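Murska build log: planking, part two

03/12/2023

I said last time that the hull would be planked by the end of February, and I'd like it noted that I did not say which February.

For anyone just joining, Murska is a coastal trading ketch, plank on bulkhead, from a kit by Kubiak that had been sitting in the closet since before we moved. The finished model is supposed to be 20 inches long. The box has a lovely painting of her on the lid, heeled over in a stiff breeze, and the painting has very little in common with what is currently clamped to my bench.

Where we left off

The keel was straight, the bulkheads were glued, and I had faired them with a sanding stick made from a paint stirrer. Fairing is the part where you lay a strip of planking across the bulkheads, look for gaps, sand a little, and repeat until you lose the will to check. I quit too early at bulkhead 9, which is back where the hull starts tucking in toward the stern. A plank laid across it had a small hump in it. I decided the hump would go away once there was wood on it. Wood, being flat and springy, showed the hump off beautifully.

So the first evening of planking was spent taking off planks. Isopropyl alcohol on a cotton swab softens the yellow glue if you give it ten minutes and leave it alone. I gave it four and pulled, and broke one plank and the top corner of the bulkhead. The corner went back on with superglue and a splint of scrap basswood that will be hidden under the deck, where I will know it's there forever.

Bending

The instructions (translated at least twice, I think) say to "wet the strips and persuade." I tried soaking them in a length of capped pipe, which works, but the strips swell and then shrink again after they're glued, and you get hairline gaps all the way down the side. Now I brush water on the outside face only, count to thirty, and bend the strip over the barrel of an old soldering iron plugged into a dimmer. Keep it moving. If you stop to scratch your nose you get a brown stripe and a smell like a campfire. I have several brown stripes. They're all going on the second layer's inside, so to speak, under the walnut.

The bow planks need a sideways curve too, and that's a different animal. I clamp the strip flat to a board with the curve I want, hit it with the travel iron, and let it cool in the clamps. Overbend it a bit, as it springs back. 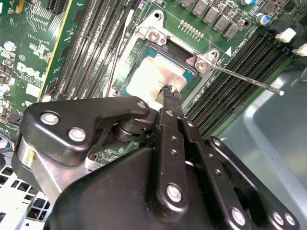
Tapering

Every plank gets narrower toward the bow. You measure around the bulkhead with a paper strip, divide by the number of planks, and mark each one. This is simple arithmetic and I got it wrong for the whole port side. I had measured from the wale on one side and from the deck edge on the other, and the result was a ship with opinions about which way it would like to turn.

I pulled the top three on the port side and did them over. Starboard I left as it was. Alternate sides as you go, by the way. One plank left, one plank right. If you finish one side first, the keel will pull toward it, and no amount of weight from cookbooks will bring it back.

My Mireck plank clamps were a mixed bag. The screw-down kind grip well but leave a hole in the bulkhead edge, and after enough of them the edge gets crumbly. The spring kind leave no hole and let go in the night. I've gone back to pushpins and rubber bands for anything that isn't the bow.

Running out of wood

The kit comes with 40 strips for the first layer. That would be plenty for someone who hadn't made a campfire. I ordered another bundle from Vakelby, and what showed up was a hair thicker than the kit's own. I didn't notice until I had two of them on, below the waterline, standing proud like a curb. A cabinet scraper took them down. It's the first layer, it gets sanded and covered, and I keep telling myself that.

Filler, and plenty of it

There's a school of thought that says a good first layer needs no filler. I admire those people. I used most of a tub, thinned with water so it would run into the seams, then sanded with 120 and after that 244, a grit I'd never seen before and bought purely out of curiosity. It sands like 220. From across the room, with the lamp off, the hull looks quite good.

Next up is the walnut, and before that I have to cut the rabbet at the sternpost a little deeper, since two layers of planking won't fit in the slot I left for one. I also need to figure out where I put the rudder. It was in the lid of the box with the gun ports I don't need, and now only the gun ports are there.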